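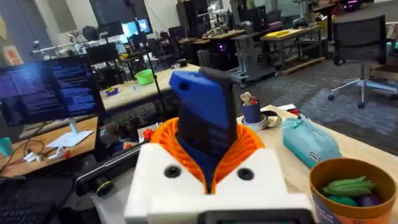 *Blue finger, orange collar, white printed housing. Seen from the wrist camera, main lab.*

## About Prollow

We try out grippers. Also arms, cameras and controllers, but mostly grippers, it's what people send us. You make a thing or you're about to buy a thing, we put it to work on a table next to the other things and write down what it did.

Started in January, in one room, with one arm. Bigger room now. Still not enough outlets.

**What we test**

- Grippers: two finger, soft finger, suction, printed one-offs. Printed is fine, half of ours are.
- Wrist cameras. Where they sit, what they see past the fingers, how much of the view the gripper eats up.
- Controllers. Lag, dropouts, what the logs look like when it all goes wrong.
- Whole arms, if you can get it through our door.

**How it goes**

Same 46 objects for everybody. Cups, pouches, tape rolls, toy vegetables, other stuff you'd find in a kitchen drawer. Each one gets 5 tries per gripper, same table, same lights, no practice runs. A drop is a drop. Then we swap fingers or move the camera and go agian.

Reports are plain. A table of picks and misses, the raw logs, video from the wrist, and a page of notes from whoever was sitting there. No star ratings. We don't do "best gripper" lists, please stop asking. Depends what you're picking up.

**Recent work**

Lemitel, soft fingers against their older hard ones. 918 picks logged. Soft won on pouches, lost on anything thin and flat.

Clalero controller, two firmware versions side by side. 697 picks before they asked us to stop and wait for a fix. Retest is booked.

Quintana wrist mount, still going. Cable keeps snagging at full twist, they know.

**Who**

Marlene Lavoie runs the lab and signs every report. Questions about a result go to her. Small crew otherwise, everyone runs the arms, everyone does cable duty.

**Sending us something**

Write first. Tell us the bolt pattern, voltage, and wieght. Include spare fingertips if you have them, we wear them out. Return shipping is on you.

Page last updated 12 May 2023. Staff photos coming.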